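Workshop Tips: Demonstrating Tabletop Tasks with Hand-held Grippers

Filed under: Workshop / Bench setup
Last revised March 2024

These notes cover hand demonstration, where a person wears or holds the grippers and does the job directly, and remote control, where a person drives the arm from a second station. They come from the Surnska bench at our Jultport workshop. Most of them apply to any small setup with one or two grippers and an ordinary table.

Table and floor

Use a table you can reach across without leaning. If your chest comes over the edge, the wrists start to tilt and the gripper angles stop matching anything an arm can do. A small square table pushed against a heavier desk works well, as the desk stops it from creeping.

Check the table for rock before each session. Fold a bit of card under the short leg and tape it there. A table that shifts a few millimetres when you set down a heavy object will shift every time, and the shift ends up in the recording.

Pick a matte surface. Gloss laminate throws reflections from ceiling lights, and reflections crossing a printed marker are a common cause of lost tracking. If gloss is all you have, a sheet of plain kraft paper taped at the corners will do. Replace it when it wrinkles.

Mark the start position of each object with a small piece of low-tack tape on the underside edge of the table, lined up by eye. Tape on the top surface is easier to use, but the trained policy may learn to look for the tape.

Markers

Printed markers need a white border. When trimming, leave at least one marker cell of white on every side. Clean them with a dry microfibre cloth. Alcohol wipes will lift toner from a laser print, and the grey smear is enough to drop detections at the far side of the table.

Replace a marker when a corner curls. Glue sticks let go in dry winter air. Thin double-sided film holds better and peels off in one piece.

Keep sleeves back from the gripper body. Push cuffs up to the forearm or wear short sleeves. In the Vrettos set we lost 8 recordings to one loose cuff sliding over a marker face, and they all had to be redone.

Cables

Run a gripper cable off the side of the table nearest that hand, with a loop of slack long enough for the full reach. Test the slack by touching all corners of the table with the gripper closed. If the cable goes tight at any corner, the operator will unconsciously avoid that corner.

Keep thin charging leads away from where you stand. Hook-and-loop ties are better than zip ties here – you will be moving everything again by July.

Hand technique

Move at the speed the arm can follow. For our older arm that is slower than feels natural. Count silently through the approach if you tend to rush.

Hold still for a moment before closing the fingers and again after opening them. These pauses make it far easier to split the recording into steps later.

Grip boxes by the flat sides with both fingers square to the face. A box held at a skew will turn when it is lifted, and the other hand then has to correct it. If the task needs two hands, decide in advance which one grasps and which one steadies, and keep to it for the whole set.

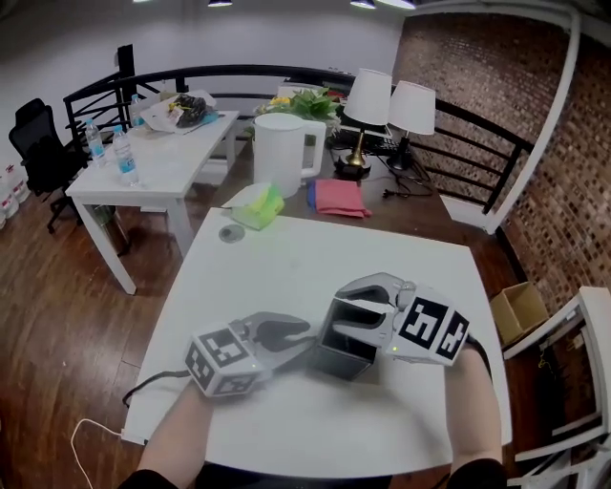
Close the fingers only as far as needed. Over-squeezing bends soft fingers outward at the tips, and the recorded opening width no longer matches the width of the object. With light cardboard it also dents the panel, so keep spares of the same size and colour.

Do not nudge an object with a knuckle or forearm. It is tempting when something lands slightly off. The gripper data will show nothing at that moment, yet the object will have moved. Stop, discard, start over.

Vary the start position a little between repeats. Ten identical placements teach less than ten that differ by a finger's width. Turn the object as well as sliding it.

Remote control

The same rules hold when driving the arm from a second station, with a few additions.

Sit so that your left is the arm's left. Mirrored seating can be learned, but tired operators revert, and the errors are expensive.

Set the motion scale once and write it on the session sheet. Changing scale halfway through a set gives two styles of movement that do not blend well.

Check the delay before starting by opening and closing the gripper a few times while watching the fingers. If you find yourself waiting for the arm to catch up, restart the link. On the Vanness rig a restart clears it in most cases; if not, swap the network cable.

Keep one hand near the stop button.

Session length and records

Stop after 3 sets and take a proper break. Wrist fatigue shows up as drooping grippers well before the operator feels it.

Label each recording when it is made. Write down the task, the operator, the object and whether it was kept. Our archive stands at 2,215 recordings, and the unlabelled ones from the first weeks are still waiting to be sorted.

Keep failed attempts in a separate folder. A fumbled grasp followed by a clean recovery can be useful – a dropped object with no recovery usually is not.

Wipe the finger pads at the end of the day with a damp cloth and leave the grippers open in storage. Pads left pressed together take a set.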